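Automation at the Kariuki pigment works

The Kariuki pigment works is a producer of artists' colours and small-batch dyes in Pruterberg. It is operated by Prurkis, which acquired the site together with the neighbouring packing hall. The works is known mainly for the gradual automation of its sample room, where colours are prepared, tested and laid out for customers. The change affected the duties, shift pattern and training of the staff employed there.

Background

Before automation, each colour batch was checked by hand. A sample clerk fetched the materials from the store, set out cups and palettes on a covered bench, mixed the sample with water and painted a test strip. The strip was dried, compared with a reference card and filed under the batch number. Clearing the bench between batches took up a large part of the working day, and errors in setting out were a common cause of repeated tests.

The sample room had 18 clerks at the time of the takeover. Most had been trained on the job, and there was no written procedure for the layout of the bench. Two clerks could arrange the same materials in quite different ways and still reach an acceptable result, a point that later caused difficulty when the work was specified for machines.

Introduction of the Stillex system

The Stillex system was approved on Dec 12, 2018 and entered limited use the following June. It consists of fixed dispensing units, a conveyor for test strips and two-armed robots for bench handling. The dispensing units were put into service first, as their task could be described fully by weight and volume. Bench handling followed more slowly. Cups, bottles and brushes differ in shape and stiffness, and they are seldom put down in the same place twice.

Under the first version of the procedure, clerks had to place each item on a marked position. This was disliked by the staff and was withdrawn after three months. The second version allows items to stand anywhere within reach of the arms. A clerk starts the task, watches the first pick and then moves to another bench. If a grasp fails, the arm withdraws and a request for help is shown on the clerk's screen.

Effect on staff

No clerk was dismissed during the change, but posts left empty by retirement were not filled. The remaining posts were divided into two grades. Bench attendants prepare materials, clear faults and clean the cloths. Colour assessors judge the test strips, a task which has stayed entirely manual. Pay for assessors was raised, while that for attendants was kept at the former clerk rate. The difference remained a subject of dispute between the workforce and Prurkis.

Gladys Mwakyusa, a former clerk who became the first training lead, wrote the internal handbook on shared bench work. It covers safe standing distance, the order in which objects are handed over and the recording of failed grasps. The handbook lists 1003 fault entries from the trial period, the largest group being light containers knocked over by the fingers during approach. Attendants reported less strain in the wrists and shoulders, but also longer periods of watching, which several described as more tiring than the earlier work.

Shift times were altered as well. Dispensing now runs through the night without attendance, and the morning shift begins with a review of overnight results. Bench handling is limited to hours when an attendant is present.

Bench handling

Handling tasks are carried out on a cloth-covered table. The cloth reduces sliding when a light object is touched and dulls the sound of contact. Typical tasks are the moving of a cup to a given point, the standing up of a bottle and the grouping of brushes beside a palette. 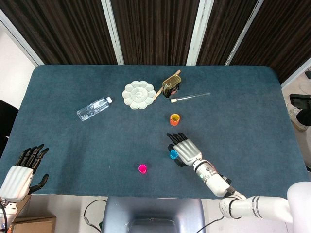
Robot hands at a cloth-covered table with small cups, a water bottle and a paint palette. The right hand is close to the blue cup.

Cups are normally handled first, as they may later hold water or colour. Thin items such as glass rods and brushes are left until the end, and an attendant may remove them if the arm has made two failed attempts. Open tins are not lifted by the robots under the present rules, and are closed and returned to the store by hand.

Later development

A proposal to extend the system to the packing hall was put forward by Prurkis but deferred after talks with the staff. The assessors asked that any camera-based grading of test strips be used only as a second reading. This was accepted for the sample room, and the final decision on each batch is still signed by a colour assessor.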